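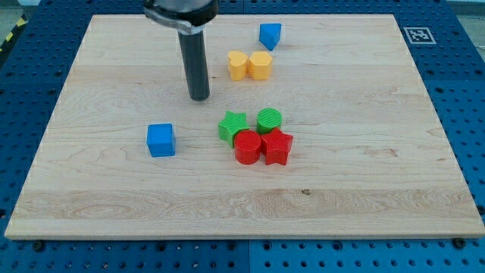 Faut-il jeter les cubes dépareillés au fond du coffre à jouets ? Gardez-les : une pièce sans boîte, sans notice et sans jumelle reste une pièce avec laquelle on joue très bien.

Accueil Actualités Ludothèque Prêts Presse Contact

COMMUNIQUÉ DE PRESSE — Mai

La ludothèque Larkuvow ouvre son rayon des pièces orphelines

Toutes les familles connaissent le sac. Il pend derrière une porte, il pèse trois kilos, et il contient ce qui reste des jeux de construction quand les boîtes ont rendu l'âme. On y trouve des triangles, des cœurs, des octogones, un bouton de manteau. La ludothèque Larkuvow a passé l'hiver à réclamer ces sacs à ses adhérents, qui les ont cédés avec un empressement presque vexant.

Le résultat ouvre au public ce mois-ci : 4000 blocs en plastique et en bois, lavés, triés et rangés par forme dans l'ancienne réserve du premier étage. Le rayon se nomme Clillar. Le nom ne veut rien dire, mais il tenait sur l'étiquette.

Le principe du prêt est simple. L'emprunteur reçoit une planche de bois et une poignée de blocs, tirés de bacs différents. Aucun modèle n'est fourni. Un prisme bleu peut donc voisiner avec un cœur jaune sans que personne ait prévu ce qu'ils feraient ensemble, et c'est à peu près tout le programme. Les enfants s'en accommodent en quelques secondes. Les parents demandent où se trouve la notice.

La planche, elle, a fait l'objet de longues discussions. Un tapis étouffe le bruit mais rend toute tour penchée ; une table vernie laisse filer les pièces vers le radiateur. L'atelier de menuiserie Wiltance a fini par proposer des planches simplement poncées, où l'on voit encore le fil du bois et, de temps à autre, un nœud. Les nœuds devaient être écartés à la livraison. Ils ont été conservés à la demande des plus jeunes, qui s'en servent de puits, de volcan ou de parking.

Le tri a connu ses heures difficiles. Ranger par couleur paraissait raisonnable jusqu'à l'apparition de onze bleus distincts, dont deux ne sont bleus que le matin. Ranger par marque supposait d'en connaître les marques. La forme l'a emporté, malgré une querelle tenace sur l'octogone usé, que certains persistent à classer chez les ronds. Les cœurs ont leur propre bac. Il est plein en permanence, car un cœur s'empile mal, surtout la pointe en bas.

Les pièces imprimées en 3D sont acceptées elles aussi. Leurs fines stries parallèles accrochent un peu sous les doigts et donnent aux constructions une tenue que les blocs lisses leur envient. Seule condition : des arêtes sans bavure et une taille suffisante pour ne pas finir dans une narine.

Une exposition accompagne l'ouverture. Dans la salle Szabo, au rez-de-chaussée, 58 compositions réalisées par les adhérents sont présentées telles quelles, sans colle. Il est demandé aux visiteurs de marcher doucement. Celles qui tomberont seront reconstruites par la personne la plus proche, à son idée, et le cartel sera corrigé en conséquence.

Renseignements pratiques

Le prêt est gratuit pour les adhérents, à raison d'un lot par famille. Les lots se rendent dans leur sac en toile. S'il manque une pièce, il suffit d'en rapporter une autre, de n'importe quelle forme ; le rayon est assez bien placé pour ne pas s'en offusquer.

Les dons sont reçus à l'accueil dès 14 heures. Merci de vérifier le fond des sacs : la ludothèque détient déjà quatre trousseaux de clés et un demi-biscuit, que leurs propriétaires peuvent venir réclamer.

Contact presse : ludothèque Larkuvow, service des prêts, premier étage, au fond du couloir.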